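The Other Name on the Stone

I've walked past that grave probably 200 times. It's on the left as you come in by the side gate, under the yew that drops everything on everybody, and until April I'd never read past the first name. Then the ivy got cut back and there was a second name underneath, smaller, with the words "lost with the Zirnix" and nothing more. No age and no body either, as I found out later.

So of course I went home and ruined my whole evening.

The first name is Peter Olla, a chandler who sold rope and lamp oil down by the harbor and died in his bed. The second is his daughter Marit, who was a stewardess. I had assumed (wrongly!) that anybody remembered on a stone with a ship's name would be a sailor, so I spent two nights searching crew lists for a man called M. Olla and getting nowhere. It was Jolene Quinlan at the local history group who pointed out that stewardesses were often listed on a separate sheet at the back, after the galley staff. She was right. There was Marit, third from the bottom, age 31, born in Hestudholm.

The Zirnix was a small steamer, 3252 tons, that carried passengers and mail in peacetime and then pretty much anything once the war started. On her last trip it was timber, some mail and a handful of passengers. She went down in the winter of 1917 after hitting a mine, a bit before five in the morning, when the passengers would have been asleep and the stewardess would have been getting up to start the tea. I keep coming back to that. I don't know that Marit was up. It's just what the work was.

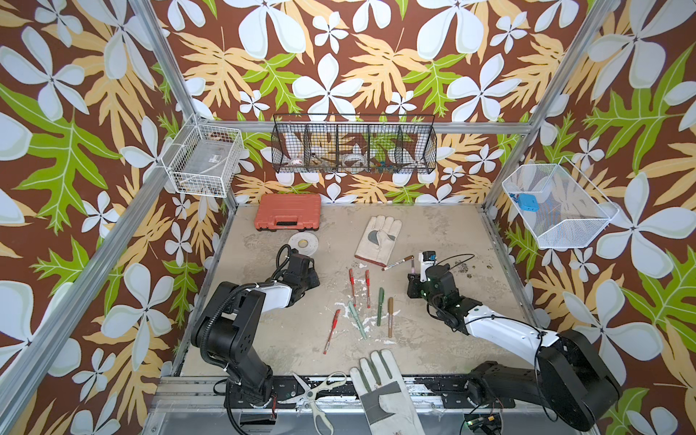 What the newspapers said

Not a lot. I'd hoped for a big front-page story, but in wartime the papers were careful about ships, and the first mention I could find was four lines at the bottom of a column, next to an ad for corsets. It didn't name the ship. It said "a steamer" and "some loss of life" and moved on to the price of herring.

The longer piece came more than a year later, when a survivor gave a talk in a church hall and a reporter wrote it up. He was a fireman from the engine room and he talked mainly about the cold. He did say that "the stewardess" went back down for a woman with a child and that he didn't see her again. He never gave her name. There was only one stewardess on that sheet, so I'm fairly confident, but I would love a second source and so far I haven't got one.

There were 79 people on board according to the owners, and the inquiry agreed. The family story, which I'll get to, has it at over 400, and I'm sorry but there's no way. You couldn't have fitted that many on her standing up.

The letter

I put a short note about all this on the group's notice page and figured that was that. Then one Monday I got a message from Halina Jabłońska, whose grandmother was Marit's niece. She had a letter! A real one, written on board on an earlier trip, and she very kindly typed it out for me.

It's mostly complaints. Marit's shoes leak, the second cook is a pig, and could somebody please send the gray wool stockings and not the brown ones. She asks whether her father has fixed the shop door. Then right at the end she says they've been told to sleep in their clothes, and that she does, apart from the shoes, which are too wet.

I read that bit out loud to my husband and had to stop halfway through.

Halina's family always believed Peter put the name on the stone himself while he was still alive, so it would be there when he was buried. That would make Marit's the older lettering, even though it's lower down. I went back with a flashlight to look at it sideways and I think the cutting is different, with a deeper V on her name, but I'm no mason and I may be seeing what I want to see. If anyone reading this knows about lettering, please get in touch and I'll meet you at the side gate.

Next on my list are the inquiry papers, which are on microfilm and can only be looked at in the mornings, and the chandler's shop, which I believe was somewhere on the corner by the old fish steps. Halina is also going to ask her cousin about a photograph. Her cousin thinks it's in a biscuit tin, but there are several tins.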